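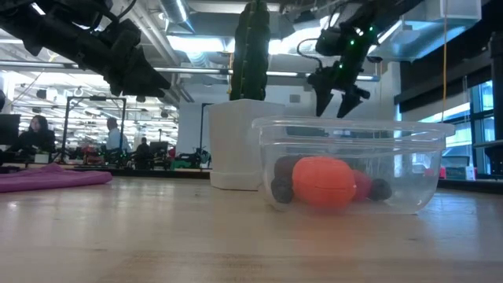

Cengiz Yazıcı keeps two windows open while he works. One holds the claim under review, the other a plain text log in which every search is entered with its time and its result, including the searches that found nothing.

He has run the verification desk at Orilden, a small regional checking service, since it was set up. The desk handles forwarded messages, old photographs with new captions, and recorded voice notes, most of them sent in by readers. Over the past year it opened 1,472 items and published findings on 372 of them.

"The difference is mostly duplicates," Yazıcı said. "After that it is opinion, which we don't rate, and then items where we couldn't reach a source good enough to publish on. Those stay open in the log. They are not marked false."

The case he is asked about most concerned a notice which circulated in December. It stated that the water supply in Drurnamthorpe would be shut off overnight for chemical treatment and that residents should fill their baths before 9 pm. The notice carried a crest and a reference number, and was shared as a photograph of a printed sheet.

Yazıcı's first step was to leave the crest alone. "People start with the logo. A logo can be copied in a minute. I start with the reference number, as it either belongs to a series or it doesn't."

It did belong to a series. The number matched a real notice issued six years earlier for planned works on one main, affecting two streets. The text had been retyped, the street names removed and the name of the whole town put in their place. The original said nothing about chemicals.

Sevim Dağdelen, who edits the desk's findings before publication, held the piece for most of an afternoon. The draft called the notice fake. She changed this to altered.

"Fake would have been wrong," Dağdelen said. "A genuine document existed. If a reader finds it in the archive and we have said it is fake, then we have made the next false claim ourselves."

The desk uses six ratings: true, mostly true, missing context, altered, false and unproven. Dağdelen said missing context is the hardest to apply. An old photograph of a flood may be correctly described in every respect apart from the year. The finding then has to say what the picture does show, and where it was first published, before it says what is wrong with the caption.

Searches are carried out in a fixed order. A checker looks for the earliest copy online, compares crops, and notes any version that is wider or sharper than the one sent in. The checker then contacts the person or body named in the claim, by telephone where possible. A second checker repeats the work from the log without speaking to the first. Orilden calls this the Lellgate pass, after the office where it was first tried.

"If the second person can't get to the same page from my notes, my notes are no good," Yazıcı said. "It goes back to me."

Voice notes are slower. There is no reverse search worth the name for a recording passed between phones, and the checkers depend on what is said in it: a road, a shift pattern, the name of a ward. Yazıcı transcribes them by hand. He tried automatic transcription and found that it corrected hesitations and place names, which are the parts he needs.

Searches and transcripts are stored in Pichon, an index the desk built for its own use. It lets a checker enter a phrase and see whether similar wording has been received before. The retyped water notice has come in again with the names of other towns, and each copy took only minutes to match. The call to the supplier is still made every time.

"One day there will be a real shut-off," Dağdelen said. "We would look very foolish if we had answered from the index."

Corrections are placed at the top of a finding with the time of the change, and the earlier wording is kept underneath. Yazıcı would like the log itself to be public. Dağdelen is against it at present, as entries contain the telephone numbers of readers and removing them is manual work. They have agreed to publish the search steps for altered items first, beginning with the water notice.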